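Chrysanthi Papadakis on what to buy first

27/12/2022

Chrysanthi Papadakis has the budget open before I sit down. She plans equipment for Killton, a small outfit in Prisstead that teaches robots household jobs, and next year's order has to go in this week. No time for coffee.

"Everyone asks about the arm," she says. "The arm is the easy line. One quote, one signature." What eats the money is the rest – spare finger pads, batteries, cables, printed markers, desks, people's hours. Last June she ran out of pads with 14 sessions still booked. Had to borrow from Istesetti, and paid for the courier both ways.

So this year hand-held grippers come first. 433 dollars for a pair, by her sheet, against 2109 a month to lease one arm from Kalniņš. She wants two arms at most, and not before summer. "You can collect an awful lot with people's hands. I'd sooner pay three people to sit round a table than have an arm waiting on a service visit."

Furniture? Secondhand. Laptops the same, as long as the ports work. She wont budge on cables though. Cheap ones cost her a week in the spring.

Biggest mistake so far, she says, was buying everything at once. Half of it was the wrong size. Now it's small orders, a month of use, then a second order if teh operators ask for one.

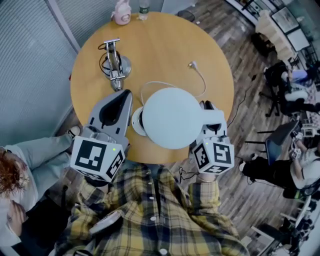 How much of the budget do you hold back for repairs?

"A fifth, and I don't let anyone touch it until the fall. If it's still there in November we spend it on spares."

Service contracts she is less sure about. Kalniņš wants a full year up front, she wants a quarter. They talk again after the holidays. Then her phone goes, the supplier, and that was our half hour.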